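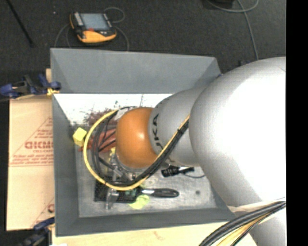 Sorting Room at Willberg Toy Library Opens Its Doors in July

Families in Willberg can finally get a look at the part of the toy library they never see. The sorting room behind the Gridstead building opens to visitors every morning in July, from 9:30 until noon, and if the first few days are anything to go by, it's going to be a busy month!

The toy library lends blocks, puzzles, pretend food, train sets and dress-up clothes to households all over town. Everything that comes back has to be emptied out, checked, cleaned and matched up with the right set before it can go home with the next family. Last year that meant 1,123 returned sets, and plenty of them came back with a few extra pieces from somebody else's toy box.

"People love the bins," said Annelies Thaler, who runs the lending desk. "Kids walk straight up and start looking for the piece they lost. One girl found her missing puzzle corner on the first morning and wouldn't put it down."

Loose pieces get sorted by type, then by set. Blocks are the easy part. Pretend food takes longest, according to Thaler, as there are 171 food sets in the catalog and a good half of them seem to include a carrot. The sorting room keeps a thick binder with a page for every set, so visitors who want to try matching pieces can take a page, pick a bin and get going.

The room itself has had a nice update over the spring. There are new low shelves along one side, better lights and a washing area with a sink that small children can reach - a big hit already. Konrad Wyss built the shelves over six weekends and has promised another row before school starts.

Visitors can also bring in toys they no longer need. Blocks and sturdy vehicles are especially welcome right now. Please leave batteries out, and tape small parts together in a bag. Soft toys can't be accepted this summer, but the secondhand store on Siregar Street is happy to have them.

Entry is free and no sign-up is needed. Groups larger than 6 should call the lending desk first so that a table can be set aside. Regular lending hours stay the same all month, and library members can pick up reserved sets during the morning visits too.

38 comments
171 shares

Recent items
Siregar Street book swap moves indoors
Edeltraud Rüegg's quilts on show at the Eraron Hall
Pool hours extended through the end of summer
Luzius Koller wins Gridstead bake-off with plum cake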